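Home | Projects | Course Notes | Archive | Contact

Reflected Glare on Reading Tables at the Pluddale Library
Project report, Lighting and Interiors course
Citlali Nava, Evaristo Espinoza
Supervisor: Araceli Salinas

1. Background

Readers at the Pluddale branch library had complained that the tables near the east windows were hard to use in the late afternoon. The tables were refinished in May with a clear gloss coat. The ceiling lights were left as they were. The project examined whether the complaints came from the windows, the ceiling lights or the new finish.

2. Terms

Direct glare comes from a source in the field of view. Reflected glare comes from a source mirrored in a surface. A matte surface scatters light over a wide range of angles and the mirrored source is spread out until it is no longer noticed. A gloss surface returns most of it near one angle, and the result is a bright patch with fairly sharp limits. The patch moves when the reader moves. For this reason a single reading taken above a table says little about what a seated person sees.

Dark and saturated colors make the effect more obvious. The highlight keeps the color of the lamp while the area next to it stays dark, so contrast is high even under modest lighting. 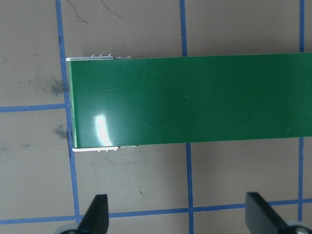
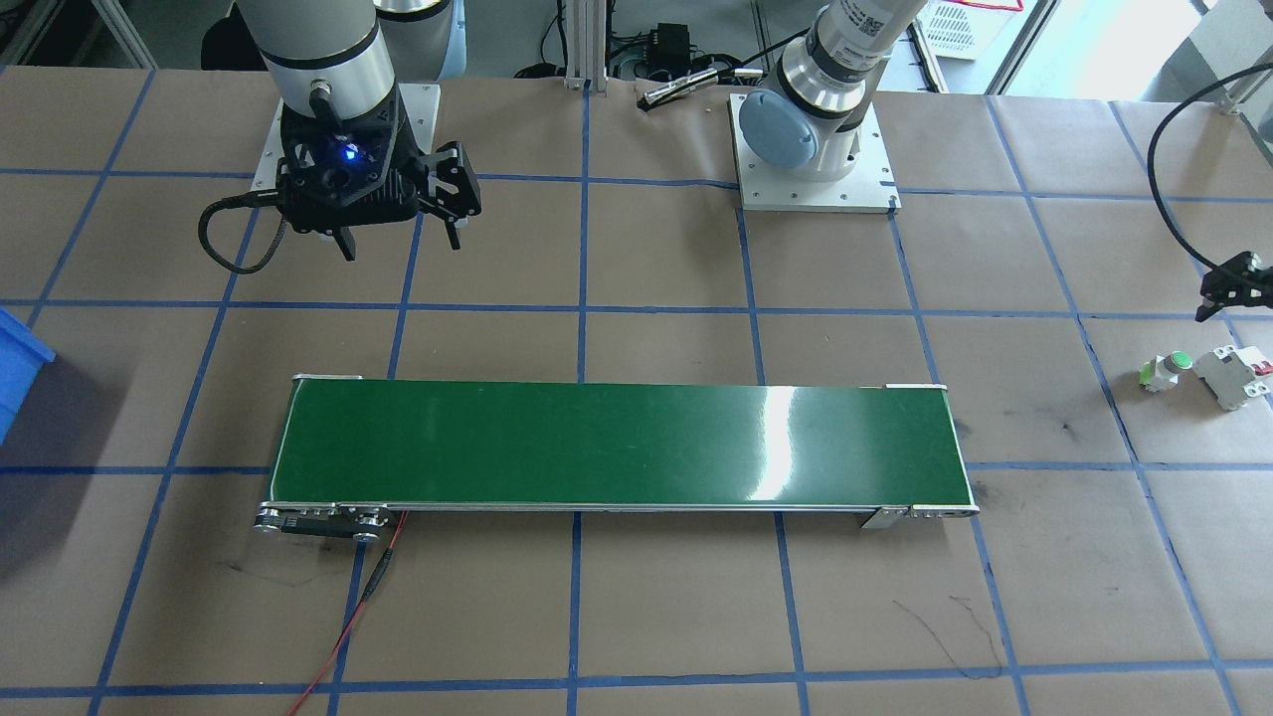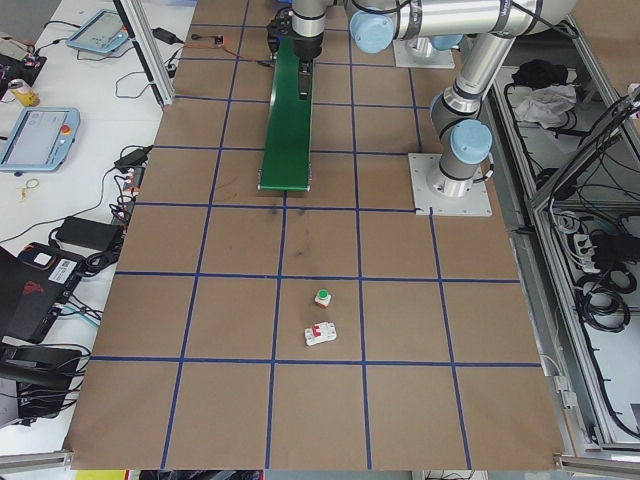
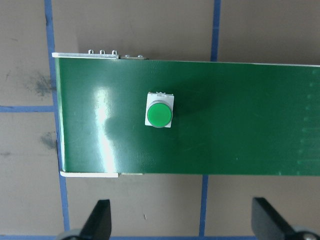
Figure 2. Long green surface, four views. A white highlight shows in the first, second and fourth.

3. Method

We surveyed 13 tables at 4 p.m. with the blinds open and again with the blinds closed. At each seat a luminance meter was held at eye height and aimed at the center of an open book, then at the brightest point on the tabletop. The ratio of the two readings was recorded. Seats were marked on a floor plan supplied by the branch. A test panel with the Fevbridge satin coat was then laid on each table and the readings were repeated.

4. Results

With the blinds closed, the ratio fell only slightly at most seats, so the windows were not the main source. The worst seats were those facing a ceiling fixture across the long side of the table. The satin panel lowered the ratio at 80 percent of seats. Two tables showed no change. Both stand under the mezzanine and receive little overhead light.

5. Limits

Sky conditions were not controlled. The meter was hand held and its angle varied between operators. Reader height was treated as constant.

6. Recommendation

Recoat the tables in satin at the next refinishing. Until then, turn the window-side tables so that seats do not face the fixtures.

Comments (3)

Hermenegildo Quintero: Did you try desk pads? We put felt ones in the Palacios study room and the complaints stopped.

Evaristo Espinoza: We didn't test pads. They would have to cover most of the top.

Ezequiel Barajas: Section 3 should give the acceptance angle of the meter. It affects the ratio quite a bit on small highlights.

Contact the course office | © Ninari Student Projects | Back to top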